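About us

Flurkix launders, mends and folds cloth for people who look after babies. We collect from nurseries, childminders and families in and near Brekport, and we bring everything back clean, sorted and ready for the cupboard. We also sell our own muslins, which we cut and hem in the same building.

How we started

The business was set up by Ifigeneia Galanis and Donal Ó Riain. Ifigeneia had worked in hotel laundries and Donal ran the linen room of a small hospital until it closed. They took on two rooms behind a former bakery in Brekport and bought two second-hand washing machines. The first customer was a nursery that had been washing its own cloths at the end of each day and wanted somebody else to do it.

For the first year we only washed. Customers kept asking whether we could do something about cloths with pulled threads or hems that had come undone, so we bought a sewing machine and began a mending service. Making our own muslins followed from that. We had seen a lot of worn cloths by then and knew where they tended to go first, mostly at the corners and along the hem.

What we do

Washing. Everything is washed by customer. We do not mix one nursery's cloths with another's. We use an unscented detergent and no fabric softener, which leaves a coating on muslin and makes it less absorbent. If a child in your care has a skin condition and you need a particular product used, tell us when you open your account.

Mending. Small holes are darned and loose hems are sewn again. A cloth with a frayed edge can usually be trimmed and re-hemmed, though it will come back slightly smaller. We do not patch muslin, as the patch is always stiffer than the cloth. Anything past mending goes back to you in a separate bag, or we can cut it up for cleaning rags if you prefer.

Folding. All cloths are folded by hand on white tables, where marks and loose threads are easier to spot. The standard fold is in half, in half again and then in thirds. Some nurseries like theirs rolled and one likes them flat. We keep a card for each customer with the fold they want and the number in a stack.

Our own muslins. The range is called Samir. It is a cotton gauze with a crinkled finish, sold in packs of 6 or 8. The crinkle is part of the weave and does not need ironing out. New cloths shrink a little in the first wash and we allow for this when we cut them. We also make a larger cloth, Cetari, which is used as a light cover or a feeding cloth.

The people

Ifigeneia Galanis runs the laundry and deals with customer accounts. If you ring in the morning it will probably be her who answers.

Donal Ó Riain looks after the machines, the building and the ordering of supplies.

Ehab Fahmy is in charge of cutting and sewing. He trained as a shirt maker and taught the rest of us to hem muslin properly, with a narrow double fold and a short stitch.

Mostafa Abou Zeid does the mending and checks finished work before it is bagged.

Adel Ait Ali drives the van and plans the collection rounds. He can tell you which day he will be in your street.

We have part-time folders as well, mostly parents whose hours fit around school. Every new starter spends their first week at the folding tables, whatever job they have come to do.

The building

We outgrew the bakery rooms and moved to our present unit, which is on the ground floor with its own loading door. Washing and drying are at the back, sewing is along the window side and folding is in the middle. In the year to 28 Jun 2024 we handled 1,156 customer bags.

You are welcome to come and see how the work is done. Please ring first, as the loading door is kept shut while the dryers are running. Each October we hold an open morning, with offcuts and seconds from the Samir range for sale at the front desk.

Opening an account

There is no joining fee and no minimum term. We give you two bags with your name on, one to fill and one that is with us. Nurseries are collected from twice a week and households once. Prices are by weight, with mending charged by the piece, and we will ask you before doing any mending that costs more than a new cloth would.

To open an account, ring the laundry or call in at the front desk. Account forms can also be handed to Adel on his round. 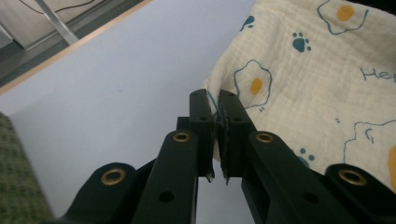
Cream muslin with a frayed edge, on a white tabletop.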